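Sunditz updates tracking software for hand-held grippers

12 August 2025

Sunditz has released a new version of Lunach, its software for turning hand-held gripper demonstrations into motion data for robot arms.
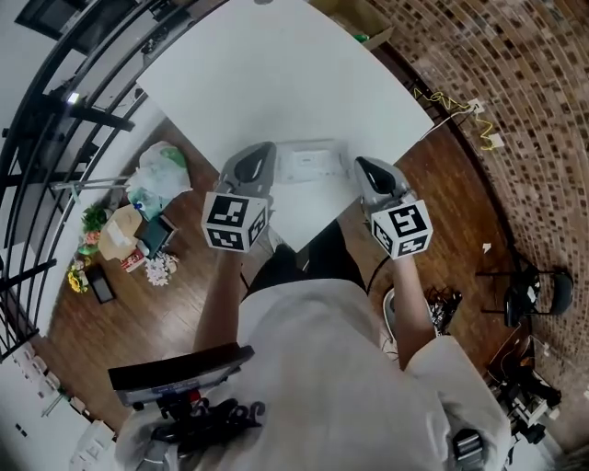 The main change is in how the program handles marker cubes that drop out of view. Earlier versions ended a recording as soon as one cube was lost, and the operator had to start the task over. Lunach now carries the last known motion forward for up to 800 milliseconds and picks up the track again when a marker returns. Filled-in stretches are flagged in the file, so teams can leave them out of training.

"Two-handed work was the problem," said Uliana Hordiienko, who leads the perception team. "One wrist turns, the cube goes with it, and you lose the whole take."

The release also adds a planning check. Each recorded path is tested against the joint limits of the target arm before it is saved, and paths the arm cannot follow are listed with the point where they fail. Four arm models are supported at launch – more are planned, but the company gave no dates.

Irkix, which makes packing software, tried the update on 40 recordings of a small-box task before the release. Liudmyla Skoryk, an engineer there, said the planning check was useful but slow on long recordings, and that she would like to run it overnight as a batch job. Sunditz said batch mode is being worked on.

Existing users can install the update from within the program. Older recordings open without conversion.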